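Section 3. Setting up a reading challenge on the Nelberg shelf

A reading challenge is a list of books with a start date, an end date and a target. Set it up once and members of your group can log titles from their own accounts. You need organizer rights to follow these steps.
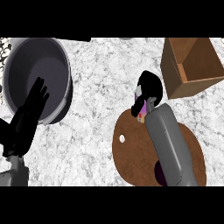
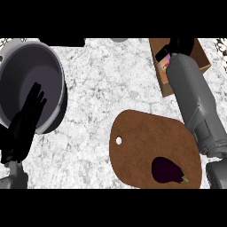

Madhu Rawat adds that groups moving over from Guvden should import their old lists first, before step 1, or the story collections will show up twice – once as a book and once under each story title.

1. Open the Shelf tab and choose New Challenge.

2. Type a name. Names can be up to 80 characters long. Members see the name on their home page, so keep the year in it.

3. Set the target. You can count books or pages. If you count pages, the system uses the edition each member picks. A 295-page paperback and an 84-page novella are logged at their own lengths.

4. Add categories if you want them, such as "short stories" or "a book in translation." A title can fill up to 2 categories.

5. Choose who can see reviews: the group only, or anyone with the link.

6. Select Save, then Invite.

Note: Story collections are logged as one book. To log a single story, open the collection, select Contents and check the story. Single stories do not count toward a book target.

Note: Authors are sorted by last name. If an author is listed under the wrong name, select Report Listing. Do not create a second author page.

Caution: Changing the target from books to pages after members have started clears their progress bars. Their logged titles and reviews are kept, but the bars have to be rebuilt from the Admin menu, and this can take a day for a large group.

Closing a challenge

The challenge locks at midnight on the end date. Late titles can be added by an organizer for one week. After that, the list moves to Past Challenges and can be read but not edited.

To reuse the same categories next year, open the old challenge and choose Copy Setup. Members are not copied.

Section last revised November 2025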